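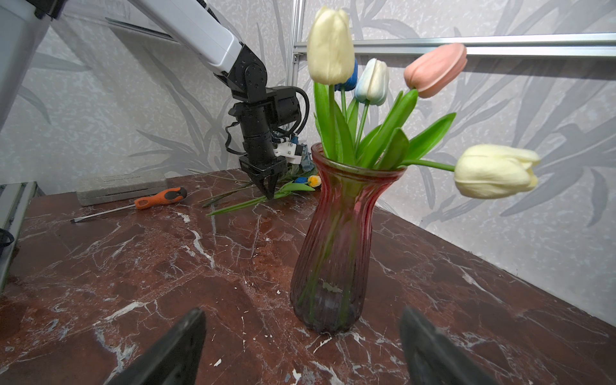 Re: [floristry-floor] Robots on the artificial flower bench

Wumpini Owusu wrote:
> We're being offered arms for the vase and stem work at Alard. What did it
> do to your people's hours? And be blunt please, I've got a team to talk
> to in February and they can smell waffle.

Hi Wumpini, hi all,

Blunt it is! Hours stayed the same here at Agbeko, but what fills them is very different. Before the arms, our bench did 400 stems on a good day, all by hand, and by mid-afternoon everyone's thumbs were sore. Now the arms do the picking up and the dull repeat orders, and we do the arranging (the bit most of us came for) plus a fair amount of fussing over the machines.

That fussing is real work, so get it written into the job descriptions before you sign anything. We didn't, and it took 2 months of grumbling before the pay grade caught up. I spent half of that time with a screwdriver in my apron pocket.

Long stems are the awkward ones. A person just grabs them any old how and sorts out the angle on the way up, but with a gripper you have to think about where it takes hold, and the side branches want watching as well. 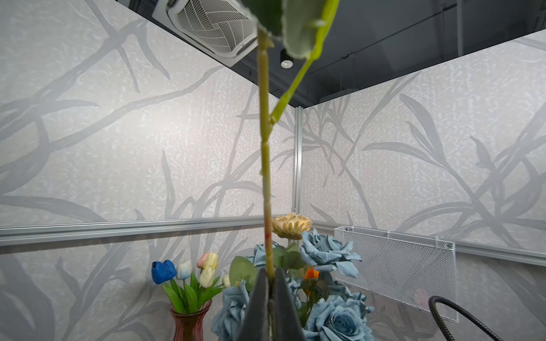
Long stem held near the bottom end, tulips and roses behind.

Tulips in a vase I'd still give to a person, at least for the window orders. The Vukton people will tell you otherwise, but they don't have to sell the things.

One loss I didn't expect: we used to natter all day across the bench and now we're more spread out. We've gone back to everybody stopping for tea together at half ten, which helps a lot.

Give me a shout off-list if you want our Fevura training sheets, they're a bit scruffy but you're welcome to them.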